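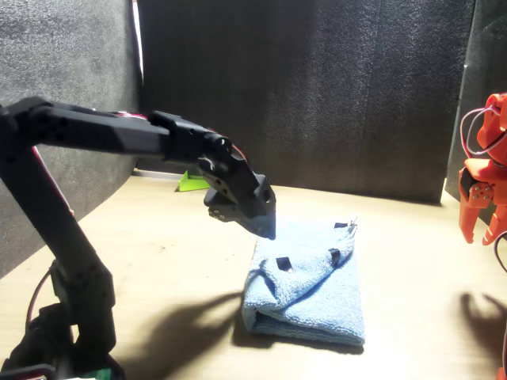

Inby > Notebooks > Cloth and linen > Folding

This website uses cookies to remember your settings. Accept / Read more

16/10/2020, I. Brzozowska

Continued from the pages of May, where I wrote that the fold should be decided before we write the sheet for the cupboard. It is still not decided. Today I worked again with the light blue towel on the wooden table, and I write down what I think while I remember it.

First the material. It is a very soft cloth with a raised surface, and this surface is the main difficulty. When two layers lie together they hold each other, so the upper one cannot be moved a little to correct it. You must lift it and put it down again. With the flat kitchen cloths from Nornier I can push the edge with one finger until it meets the other edge. With the towel the finger makes only a small wave, and the wave stays there.

Second, the start. I believe now that most of the bad stacks are made bad before the first fold. If the towel is put on the table in a hurry, one corner is turned under, and afterwards all the layers carry this corner inside them. My order is now like this:

- put it down with the long side towards you
- open the corners, the far ones first
- pass the flat hand from the middle to the sides, without pressing
- only then take the edge

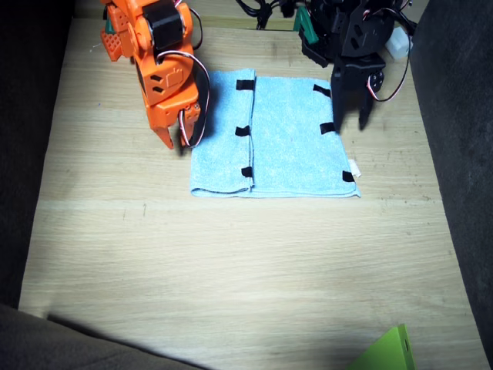
Light blue towel on the table, wider than it is tall. Grain of the wood left to right.

The direction of the grain is useful, I did not think about it before. The lines of the wood are straight enough that I can put the near edge along them and see immediately if it is crooked. The table has some scuffs and thin scratches but they do not catch the cloth. I passed my hand over the places where I was afraid of it. Please do not sand the table for the moment, the grain would still be there but I prefer that the surface does not change in the middle of our notes.

Third, halves or thirds. On sheet 3,363 we have halves, and then halves again. It is quick and everybody knows it from home. The bad side is that the open edges come together in one place, and the stack has a thick side and a thin side. On sheet 3,978 we have thirds, with the two outer parts turned to the inside. This one sits lower and does not open so easily when it is carried, but the second flap likes to make a hump if it is put down too far over. I made the hump several times. Pulling at it afterwards does not help much, it is better to open that flap and do it again.

For the Tondum bath sheets I would still keep halves, they are too heavy for the other way.

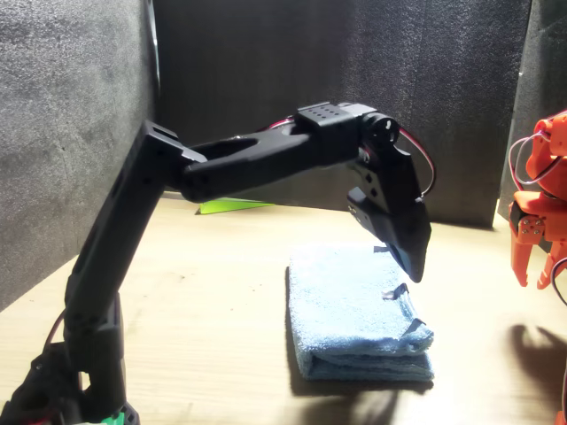 Niall Moncrieff thinks I am too strict with the top layer, and that a towel which is a little rumpled on the top but has a straight front edge will look good on any shelf, because people see only the front. He would put the straightest edge outside and leave the rest in peace. He also asked me to write that he prefers halves.

I have written it. I agree with him about the front edge and I add it to the sheet. About the top I do not agree completely: if there is a rumple on top, the next towel put over it leans, and the next one leans more. With 2 towels it is no problem. With a full shelf, like in the Morrison cupboard, it is one.

For turning the stack, what works best for me is to hold down the far end and turn the near end, so the layers do not slide against each other.

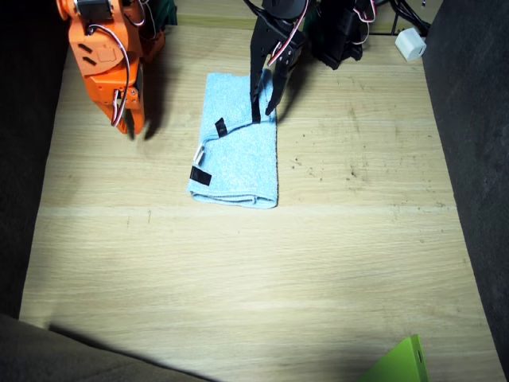 Turning it in the air is faster but then I have to straighten the edges once more, and I lose the time that I won. For the direction on the shelf I would say lengthwise, the short side to the front. The shelf is deep and not wide, so in the other direction we waste the back part.

The label on the shelf says "100 cotton", somebody should add the per cent sign. I did not have the right pen.

Still open:

- which side of the cloth goes outside (I feel a difference, Niall does not)
- if the loose threads should be cut before folding or left for the mending box
- one sheet for all sizes, or the Tondum separately. I prefer separately.

I leave the towel folded in thirds on the left shelf. Please do not use it for the windows.

Inby workshop notebooks | Contact | Back to top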